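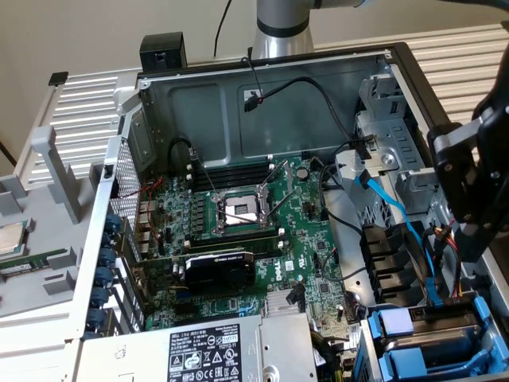 Jaanus Lukoševičius wrote to ask whether a computer left at the Clostmont drop-off point can be returned to its owner once it has been signed in. It cannot. Ownership passes to the Geltusis Reuse Program when the receipt is issued, and residents are asked to be certain before they sign.

Who may donate equipment?
Any resident or small business within the Clostmont service area. Schools should contact the Faremow office, which handles larger collections.

What items are accepted?
Desktop computers, laptops, keyboards and flat monitors. Printers and tube televisions are not accepted at any site. Machines with missing parts are welcome – please note on the form what has been removed, if known.

Is there a charge?
Households may donate up to 4 items per visit free of charge. Businesses pay a handling fee, listed on the rate sheet at each counter.

What happens to my data?
Donors should erase personal files before their visit. Any storage drive left in a machine is wiped or destroyed at the Bastos workshop, and a certificate can be requested on the form. Allow 3 weeks for delivery.

Can I receive a tax receipt?
Yes. The program does not assign a value to donated goods – this remains the responsibility of the donor.

When are the sites open?
Clostmont and Faremow are open from 9 a.m. to 4 p.m. The Faremow site closes for the month of September.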